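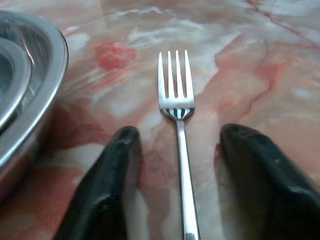 Picking up a fork is easy for most people and hard for a robot. A robot hand of the simple kind, called a gripper, has two fingers that close toward each other. Before they close, the robot must know where the object is, which way it points and how high it lies above the table. A fork lying flat on a shiny tabletop makes all of this difficult. The metal reflects light in dark and bright stripes near the neck, and the handle is long and slender, so the two fingers have only a narrow target between them.

In March, a kitchen robot at the Kinsella test lab in Felthorpe failed at this job. The robot was called Wimby. It was meant to lift a fork and put it in a tray. It closed its fingers, raised its arm, moved to the tray and opened its fingers again. The fork was still on the table.

What went wrong?

Engineer Sunita Chaturvedi read the robot's log, a list of everything the robot had measured and done. She found 2 faults.

The first fault was in height. The robot had mistaken a reflection for the top of the handle. It stopped 3 millimeters too high, and its fingers closed on air.

The second fault was in checking. A gripper can measure how far apart its fingers are. If they close all the way, nothing is between them. Wimby measured this gap but its program did not use the number. The robot carried on as if it held a fork.

Why does it matter?

A missed fork does no harm. A robot that does not know what it is holding can do harm – it might drop a knife, or push down on a glass it believes it has already moved.

How was it fixed?

The new program checks the gap after every grip. If the gap is too small, the arm stops, opens its fingers and measures the height again. After 2 misses it waits for a person. The lab then ran 200 test grips, and each miss was reported correctly.

Words to know

Gripper – the part of a robot that holds things.
Log – a record kept by a machine.
Fault – a mistake in a machine or its program.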